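Susdale Community Hall: Fire and Trip Hazard Walk-Through

Print | E-mail | 12 shares

Exits: PASS, barely. Both doors open, though the rear one needs a shoulder. I was told in September it would be planed.

Extinguishers: FAIL. One tag unreadable. "Checked recently" isn't a date.
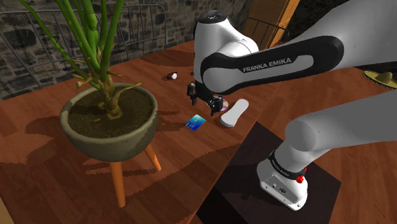
By Junaid Memon
28 October 2022

Tables and plants: PASS. Keep large pots off the walking route.

Occupancy sign: QUERY. It says 136. Diane Lavoie says 100. I'd like to see the paperwork for either.

Extension cords: FAIL. Two daisy-chained behind the stage, again.

Recheck in 20 days.

3 comments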